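首页 相册 厨房与角落 关于我们 留言

本网站使用 Cookie 改善浏览体验。继续浏览即表示您同意我们的使用方式。 接受 设置

角落相册：白桌子和灰柜子

2022年2月20日

各位常来串门的朋友好，我是 Meenakshi Mishra。上个月说过要给赫莱克楼（Heleck，我们自己一直这么叫，信箱上写的也是这个名字）这套屋子做一本“角落相册”，一个角落一页，慢慢做，不着急。窗台那一页已经放上去了，谢谢大家写来的那么多话，我每一条都读了，有的还读给家里人听。这一页轮到的是白桌子和挨着它的灰柜子，屋里最常有人站着、最常有人弯腰的地方。照片只有2张，话倒是攒了不少，泡杯茶慢慢看吧。

白桌子的圆角，旁边紧挨着灰柜子，下面是两条方方正正的白桌腿。
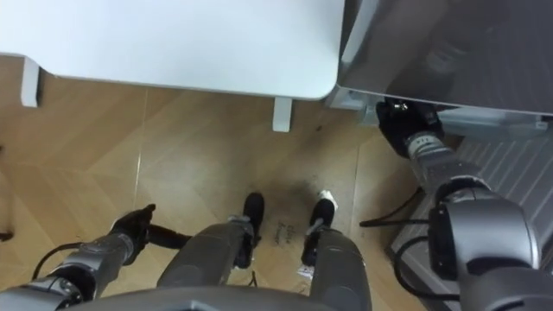
还是这个角落，灰柜子最下面有一只透明的抽屉，再往下是一排竖棱的白色暖气片，地板是浅浅的蜜色。
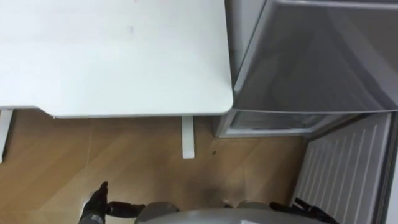 先说桌子。搬进来之前我在本子上画过好几回这间屋子，每回都把桌子画在正中间，四面都能坐人，觉得那样才像一家人过日子的样子。搬进来第一个晚上就改主意了，端着一锅汤绕桌子走，绕一圈要侧两次身，汤还洒了一点在袜子上。第二天早上我们把它推到旁边，推的时候谁也没说要推到哪里，推着推着就停在了现在这个地方，后来再也没挪远过。

桌子是从弗克（Firker）那家旧家具铺子买的。铺子在贾斯塔姆（Jastham）老市场后面那条坡路上，门口常年堆着椅子，要从椅子中间挤进去。老板说这张桌子放了好一阵子，大家都嫌它太白，怕脏。我偏偏就喜欢它白，早上天还没全亮的时候，屋里别的东西都灰蒙蒙的，就它先亮起来。价钱是84块，我还了一次价，没还下来，老板送了我一把旧木勺，那把勺子到今天还在用，熬豆子粥就用它。

圆角是买回来以后才觉得好的。在铺子里我根本没注意，只顾着蹲下去看桌腿稳不稳，还拿手掌在桌面上按了又按，像个很懂行的人。结果住了没几天，家里最小的那个从走廊那头冲过来，额头正好擦过桌角，我吓得手里的碗差点扔了，她倒是揉一揉就跑开了。我婆婆当天晚上在电话里听说了，反反复复讲桌子买得好，讲得好像是她挑的一样。（妈妈，您要是看到这里，下回家里添东西一定请您来挑！）

白桌面怕的东西其实不多，姜黄算头一样。我们家做饭离不开姜黄，刚开始那阵子我天天提心吊胆，谁把勺子往桌上一搁我就喊。现在的办法是这样的：沾上了马上拿湿布擦一遍，再用小苏打调一点水，糊在上面，放一会儿再擦。要是还剩一点点黄印，就等有太阳的日子把窗帘全拉开，晒上两三个下午，自己就淡下去了。不要用钢丝球，也不要用那种很香的强力清洁剂，我在以前那张桌子上试过，黄是没了，桌面也跟着毛了，后来反而更容易沾东西。

再说灰柜子。它比桌子来得晚，是我表姐瓦西什特（Vashisht）一家搬去南边的时候留给我们的。他们那时候急着腾房子，问了一圈亲戚谁要，我嘴快，第一个答应，答应完才想起来没量过尺寸。那天晚上我们拿卷尺量来量去，门量了，走廊量了，拐弯的地方量了两遍，一家人为了一个拐角吵得很认真。最后是把它立着、歪着、一点一点蹭进来的，走廊墙上至今有一道淡淡的印子，我本来想补漆，拖到现在，看惯了也就不想补了。

柜子放在桌子旁边，本来只打算放一晚上。当时大家都累了，想着先靠着桌子，第二天再找个正经地方。可是第二天早上我拿了东西一转身就能放到桌上，一步都不用多走，心里就知道它不会再搬了。有时候一个家的样子就是这么定下来的，跟本子上画的没多大关系。

中间那条窄缝，我要多说几句，这是我最有心得的地方。桌子和柜子之间一定要留一点空，不能顶死。一来柜子靠着桌子会带着桌子一起轻轻地响，夜里安静的时候听得特别清楚；二来缝太小，布伸不进去，积了灰只能干看着。可是也别留太宽，宽了什么都往里掉。我们家掉进去过的东西有：一把小剪刀、两个瓶盖、半张购物单、我找了整整一个月的绿扣子。现在这个宽度，是来来回回挪了7次才定下来的，抹布叠成薄薄一层刚好塞得进去，瓶盖掉不下去。扣子竖着还是能掉，扣子我认了。

清缝的工具说出来你们别笑，是一把用旧的长尺子，外面套一只落了单的棉袜，用皮筋扎紧。从上面伸下去，贴着柜子那一面慢慢拉上来，灰全在袜子上。拉一遍，把袜子翻个面，再拉一遍。家里落单的袜子多得是，脏了就洗，洗不干净就换一只，总算给它们都找到了事情做。

下面靠近地面的地方，平时是最容易忘的。站着看不见，弯了腰才发现那里自成一个小世界，面粉、头发、不知道什么时候滚过去的豆子，全在。我现在每个星期蹲下去一回，膝盖底下垫一块旧毛巾，先用干的软刷子扫，再用拧得很干的布擦。一定要拧干，地板最怕水顺着缝渗下去，我们以前住的地方就是这样泡翘了一块，走上去咯吱一声，客人来了都要绕着走。

地板的颜色我是真心喜欢。看房那天别的都还没看，先看见这个颜色，心里就软了。冬天尤其好，外面又冷又灰，屋里的地看着总是暖和的，小孩子光着脚在上面跑，我嘴上喊穿鞋，心里也不怎么真想管。擦的时候顺着木纹的方向擦，横着擦会留下一道一道的水痕，要等到下午有光斜着照进来才看得出来，那时候再擦就晚了，又得重来。

暖气片靠着柜子那边，有朋友来做客的时候问过，这样放行不行，会不会太热。我也为这个操过心，头一个冬天专门把那一组暖气的阀门拧小，只开一点点，别处的开大些，屋里并不觉得冷。你们家里要是也有这样挤在一起的地方，最好先去翻翻说明书上写的留空要求，我这只是我们家的过法，不敢说谁家都合适。

暖气片那些竖棱也是要擦的。以前我拿抹布包着手指头一条一条地擦，擦到后来手指头都是酸的，擦完还骂人。后来学乖了，在最底下铺一张湿报纸，拿吹风机开冷风从上往下吹，灰都落在报纸上，卷起来一扔就行。吹之前记得把附近的东西先收一收，我有一次忘了，刚晾好的一盘香菜全白晾了。

说到收东西，桌上该放什么，家里有过一场很长的讨论，从一月一直讨论到现在，还没有完全讨论完。我的意思是饭做完了就该收得清清爽爽，第二天早上起来看着舒服。孩子他爸的意思是常用的东西就应该摆在手边，盐罐子、茶叶罐、他那只缺了口的杯子，收进去再拿出来，一天不知道要费多少工夫。最后各让一步：白天随他摆，睡觉之前随我收。大多数晚上是做得到的。做不到的晚上，我就把灯关了，关了灯也是清清爽爽的。

吃饭的时候这里挤得下4个人，坐长边的两个最舒服，坐靠柜子那头的人要随时准备给大家递东西，所以那个位置是轮流坐的。轮到大的那个，他就一边递一边叹气，学他爸爸叹气学得一模一样。来了客人就把折叠小桌接上去，高度差一点点，铺上桌布看不太出来，只是千万别把汤碗放在接缝上。

桌布我试过好几块。花的铺上去屋子立刻显得小了，深蓝的好看，可是掉一粒米都看得清清楚楚。现在用得最多的是外婆留下的一块粗棉布，洗了太多回，边都起毛了，软得像旧衣服。平常日子就什么都不铺，白桌面自己就很好看，擦起来也快。

还有几位朋友在窗台那一页底下问，柜子和桌子颜色不一样，要不要贴层膜弄成一套。我想了想，还是算了。一个是铺子里淘来的，一个是表姐家留下来的，本来就是从两处来的，各是各的颜色挺好，我看着它们就能想起那道坡路，也能想起表姐站在空屋子里跟我们挥手的样子。表姐上个星期还打电话来问柜子好不好用，我说好用，她说那就好，然后我们又聊了一个多钟头别的。

下一页打算做门厅，那里乱得很，鞋子、雨伞、没拆的包裹都在那儿，我得先收拾收拾，也可能干脆不收拾就做了，大家看个热闹。谁家有对付白桌面的好办法，特别是对付甜菜汁的，请一定在留言里教教我，甜菜汁我到现在还没赢过一回！

订阅角落相册的更新 请输入您的邮箱 订阅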